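Octavio Flores has opened three casinos and, by his count, attended 60 licensing hearings. He remembers the sandwiches at most of them. "You can tell how it's going by the lunch," he says. "If they send out for something hot, you're in trouble."

Flores runs Bandari, the company behind the casino hotel going up on the Romdale waterfront. The plan calls for 219 rooms and 70 gaming tables, down from an earlier plan that he describes as "optimistic, in the way a horse player is optimistic." The regulator has approved the hotel. The tables are still under review.

"So at the moment I own a very large bed and breakfast," he says.

He expects an answer in April. Asked which April, he laughs and pours more coffee.

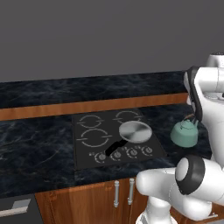
The man with the money

Walid Abou Jaoude, finance director at Kassab, the project's main lender, is less amused. He joined our call from Civport, where the firm already has a stake in a riverboat operation, and he had the numbers in front of him.

"We lent against a casino," he says. "A hotel is a nice thing to have next to a casino."

The project is due to employ about 385 people, most of them on the gaming side. Dealer training has been put off twice. Abou Jaoude won't say what the delay costs per month - "Octavio knows, and he sleeps fine" - but he does confirm that the loan terms were reworked over the winter.

Flores disputes only the part about sleeping.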